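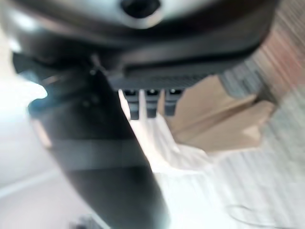

Viltwood, Jul 16, 2025

Turngate arms on the folding and packing line – your questions

Colette Roussel and Lionel Renaud went through the question box after the June meetings. Answers below, short ones, we have a shift to run. If yours is missing put it in again.

Am I losing my job?
No. No positions are being cut at Viltwood for this. Two people retired in June and those spots are staying open until we know what the line needs. After that we post them. Same hourly rate.

What do the arms do exactly?
Pick up cloth, lay it out, fold, set it down for packing. White goods only for now. Colors, fitted sheets and anything with a zipper stay with people.

How fast are they?
Slow. A trained folder here does 300 pieces on a normal shift. Best the arm has managed is 224, and that was a good day with new towels. Please stop racing it.

So why bother?
Wrists and shoulders, mostly. Night shift has been short for a long time too, and we can't hire for it. The arms take the flat repetitive stuff.

Who looks after them?
Line leads for the basics: start, stop, clear a jam, wipe the lens on the wrist camera. Anything past that you call Stoica, number is on the door of the control cabinet. Don't take the gripper apart. Not even the easy looking screws.

Is the camera filming me?
It points where the gripper points. Most of what it gets is the gripper's own finger and whatever cloth is under it, but a person reaching in can end up in the picture. Clips are kept 14 days and then deleted. Lionel asked for it in writing that they can't be used for discipline or for timing anybody. Signed copy is in the break room.

Can I reach in while it's moving?
No. Press stop, wait for the light to go amber, then reach in. Yes even if it's just one sock.

What about cables and boxes near the station?
Keep cables off the walkway. Cardboard goes in the recycling cage at end of shift – if you see some lying by the cloth, move it, but stop the arm first.

Do I have to train on it?
Everyone on packing does the basic session, nearly 2 hours, paid. The lead session is longer and it's optional. Leads who finish it go up a pay step, backdated to the day they pass.

I'm not good with computers.
Fine. There's a screen with four buttons. Colette teaches it and she says she still uses a paper calendar.

Will my quota change?
Not this year. We took the arm's pieces out of the team count so nobody gets compared to it. Premimgate (the scheduling software) was adding them in for the first week, that was a mistake and its fixed. If your June numbers still look off, see Colette with your slip.

It's boring standing next to it.
We heard this a lot. You now swap every hour instead of every two. Tell your lead if the swap gets skipped.

What if it drops or tears something?
Put the piece in the gray bin and write the time on the tag. It doesn't go on your record.

Is a second arm comming?
Not decided. We'll look at it with the shift reps once this one has run through the fall. Any plan gets posted here before anything is ordered.

Who do I ask?
Pay and schedules – Colette Roussel, front office. Safety and cameras – Lionel Renaud, days, usually by the dryers.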